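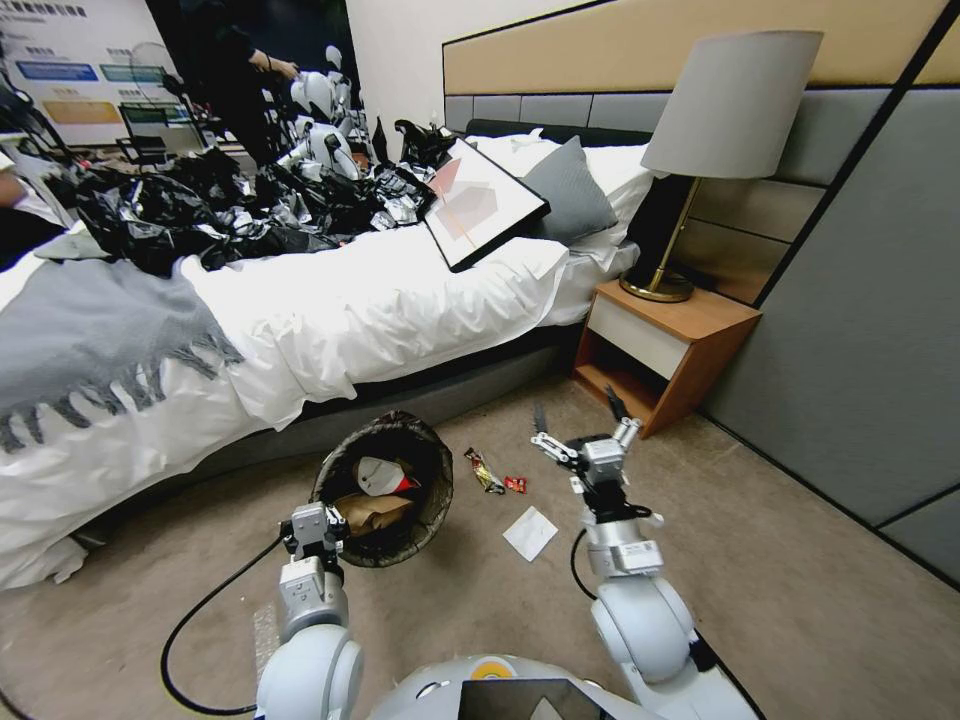 Gindton fringed throw — grey
Still our best seller for a double. Long tassels, goes across the foot of the bed or down one side over a plain white duvet. Cool wash, no tumble drying, comb the fringe out by hand. Next lot due in September, 20 left untill then.

Round bin, dark, bedroom or lounge size
Sits by the bed, or at the foot of a sofa. Takes an ordinary liner folded over the rim. Wipe clean. Empty bottles fit fine, squash them first.
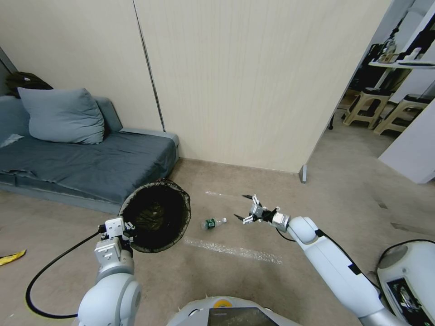
Pieter Vandenberghe: Bought two, one upstairs, one down. Do the Drorkelo liners fit or do I need the bigger ones?

Drorkelo fit, yes — pack of 100, fold the top well over. Don't bother with the bigger ones, they bunch up at the bottom.
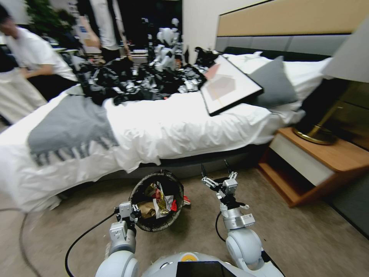 Liners go out same day if ordered before noon, throws take a bit longer. Bedside lamp and nightstand sold seperately, see the Zument page. Returns within 20 days, tags on please.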